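# A counter that stays out

Most advice on small kitchens says the same thing: clear the counter. Put the toaster in a cupboard, put the jars in a drawer. I followed this advice for one winter and I cooked less than ever. So I became interested in people who do the opposite and leave their things out, but in good order.

The booklet *Tidley*, which came through my door in February, calls this "the standing kitchen". It gives one rule that I like very much. Tall things go at the back, flat things in front, and the middle belongs to the board. When you want to cut an onion you should not have to move anything first.

The board must be large. Mine is from Gudico, a small workshop, and it cost more than I wished to pay. It weighs 900 grams, so it is not too heavy to carry to the sink. I oil it when it looks grey. A second board is useful for bread, and it can stay at the side.

Spoons should stand up in a crock near the wall. A towel can be folded on top of the toaster oven while it is off, but please take it away before you switch on. I use my oven for about 22 minutes in the evening and the top becomes too warm for cloth.

Jars are a matter of taste. In the Stamatopoulos shop near my flat they sell glass ones with lids that close well, and I have flour in one and rice in the next. Cereal I leave in its own box. I tried to pour it in a jar, and half went on the floor.

Fruit is the only thing I allow for beauty. It wants a wide plate in a strong colour, placed at the corner where your elbow does not go. In a kitchen with children, toy fruit does the same work and does not go soft.

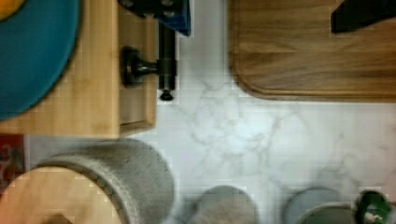
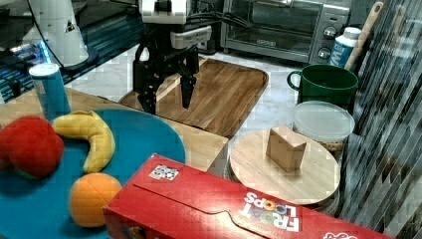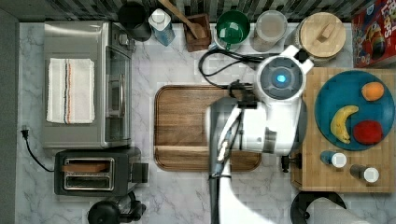 *Page last changed: February*

Pale marble suits this way of living because a strong blue plate or a red box looks well on it. It also shows every crumb, so I wipe mine after breakfast and again at night. The toaster is the worst for this, and I empty its tray over the sink before the crumbs reach the bread board.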